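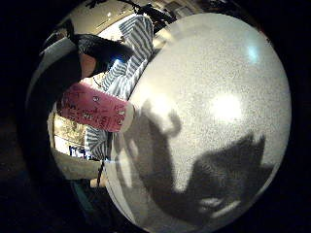

Civholm Clothing Care Club — Guides

Getting creases out of a shirt without an iron

Every few months someone brings us a new trick for this, usually one that takes ten seconds and costs nothing. We have tried most of them. A couple are worth your time, and the rest are ironing with extra steps.

Start with the label. If it says wool, silk or anything you would have to look up, stop reading and ask a cleaner. What follows is for cotton and cotton mixes.

1. Shake the shirt hard by the shoulders, then by the hem. Do up the top button and one in the middle.

2. Put it on a proper hanger, wide enough to fill the shoulders. Wire ones leave bumps that are worse than the creases you started with.

3. Mist it with plain tap water from a spray bottle, inside and out. You want damp, well short of dripping. Agathe Tanguy swears by a capful of fabric softener in the bottle. I have worn her shirts and mine side by side and can't tell them apart, except that hers smell of softener.

4. Pull the cloth straight with your hands. Hold the top of the button strip in one hand and tug gently at the bottom with the other. Do the same for the cuffs, the collar and both side seams. Most guides skip this step, and I suspect it does nearly all the work.

5. Leave it to dry where air can get round it. Don't put it on because it "feels nearly dry", or you will set a fresh lot of creases at the elbows.

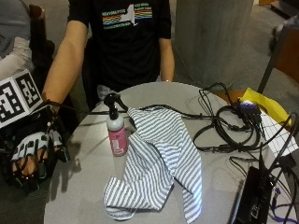
At the round table.

What about the steamy bathroom? Gilles Gaillard hung 4 shirts in his while he had a very long shower. The lightest one improved a little. The thick Oxford looked exactly as it had on the way in, and he had used a tank of hot water.

Ice cubes in the tumble dryer do make some steam, but so does a damp flannel, and you probably have one. Use 2 shirts at most and take them out the moment it stops.

Hair straighteners work on collars. They also scorch collars. Wipe the plates first, use the lowest heat and keep them well away from anything printed.
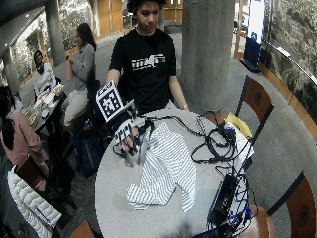
Striped shirt, still crumpled.

As for crease-release sprays, read the back of the bottle before you pay. If the directions tell you to spray, smooth and hang, try it with water first and see what the extra money would be buying.

A linen shirt will crease again before you reach the bus stop whatever you do. Either iron it or make your peace with it.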